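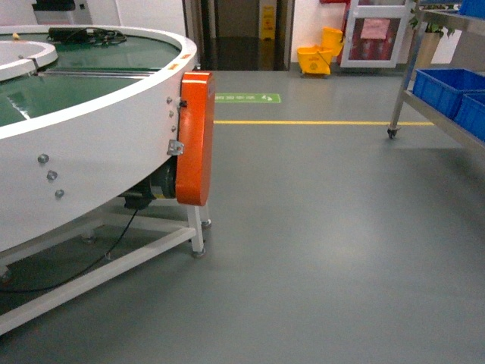

A customer from Marulanda told us at the first meeting that she did not need a faster line, she needed one where the goods come back to the packer if he misses them. We still repeat this remark to new colleagues, as it explains well what a round conveyor is good for.

Stavivport builds and repairs conveyor tables for small packing and sorting rooms. We started with straight belts only. The first circular table was ordered by Gadex, who had a room too short for anything else, and after it the round ones became the bigger part of our work.

What we make

Our tables are ring-shaped, with a flat belt, a raised outer rim and a metal frame on leveling feet. The usual belt color is green, but we can supply others. The drive sits at the outside of the table, under a cover, so a mechanic can reach it without lifting the belt. The motor covers we paint orange. It is our habit from the first years and customers now ask for it.

We deliver single tables also. There is no minimum order.

How we work

Before we make an offer, we ask for the measures of your room, the width of the door and the weight of your heaviest item. Please measure the door carefully - two times we had to take off the legs in the corridor. Assembly and test run are done in our hall, then the table is brought to you and leveled on your floor.

Each table has a number, and we keep its drawings. The newest one is 1531. If you call about an old table, please have this number ready.

Where we are

We are 43 people, and 6 of them work only in service. The workshop is in the former Soltudus building, 110 meters behind the bus station. Visitors are welcome on working days, but please call before you come. In September we are open also on Saturday mornings, for customers who want to try a table with their own products.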